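Re: [gamalora-users] Head camera tilt and the door task
From: Krystyna Chmielewska
To: gamalora-users list
Time: 16:12

Hi Settimio, hi all,

Sorry for the slow answer, I wanted to try it on our own setup before opening my mouth. Quoting the bit I'm replying to:

> We moved our two-armed Gamalora model to the new house
> scene in March and since then the camera view comes up
> tilted by a lot. The arms still go where we send them. Is it
> the camera mount, the neck joint or the scene file? Also the
> right gripper keeps stopping short of the door handle and I
> can't tell if that's the same fault. Corrado thinks it is, I
> think it isn't.
>
> Settimio Mancuso, Clondham

I'm with you and against Corrado on this one — two faults, I'd say. We had both of them at Zavine last year and they took me the best part of a fortnight to pull apart, mostly down to my fixing one and then undoing it while chasing the other.

Start with the tilt. Open the robot file and look at the line for the camera mount. The old export wrote the mount angles in degrees and the newer loader reads them as radians unless you tell it otherwise, so a harmless little trim value turns into a whopping great roll. Ours was on line 1,598, but yours will have moved if you've added anything above it. Put the units flag in at the top of the file and don't go dividing the number by hand! I did that, forgot, and then Cinzia Vitale put the flag in as well and we were crooked the other way.

Before you save, set the neck to zero and reload. If the view is still over on its side it's the mount. If it straightens up, you've got a stale neck pose in the start file, and you just delete that and let it write a new one.

Now the gripper. Do this with the camera sorted and not before. Park the base, switch the planner off and jog the right arm by hand towards the handle. Ours stopped in the same spot every time, and it was the collision shape on the door, which somebody had left as one fat box that took in the handle too. The planner was quite right to refuse. Swap it for the door panel and handle as 3 separate shapes (panel, lever, backing plate) and leave the padding on the panel only. I'd also check the tool point on the right gripper. If you copied it across from the left, as we did, the sign on the sideways offset wants flipping.

I loaded our March copy again this afternoon, old mount line and all, to see whether it looks like what you're getting:

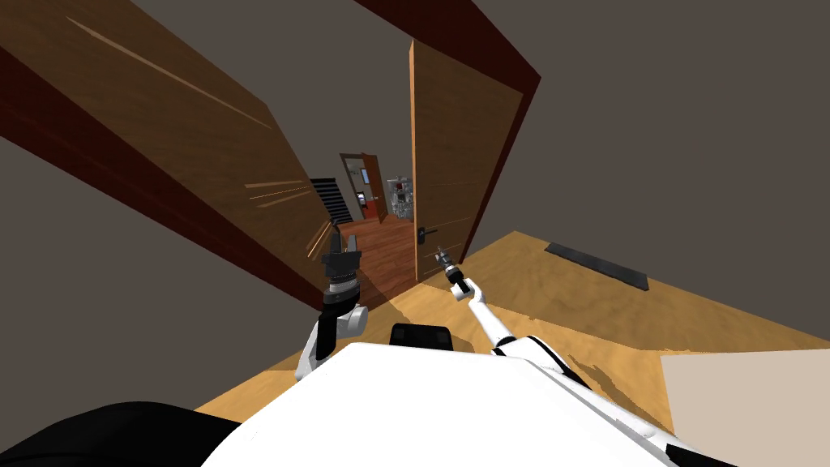
Old mount line, left door open, right gripper just below the handle.

If yours looks like that then I'd be fairly confident about the first half of this. The second half you'll have to jog for yourself.

One more thing while you're in there. Keep a copy of the robot file before each change, with a note of what you touched. We use the Pai folder for that and it's a mess, but it has saved me more than once. And restart the simulator fully between tries, as a plain reset hangs on to the old mount.

Does anyone know if the units flag carries over to the wrist cameras? Cinzia Gatti asked me and I had no idea. I've only ever used the head one.

Cheers,
Krystyna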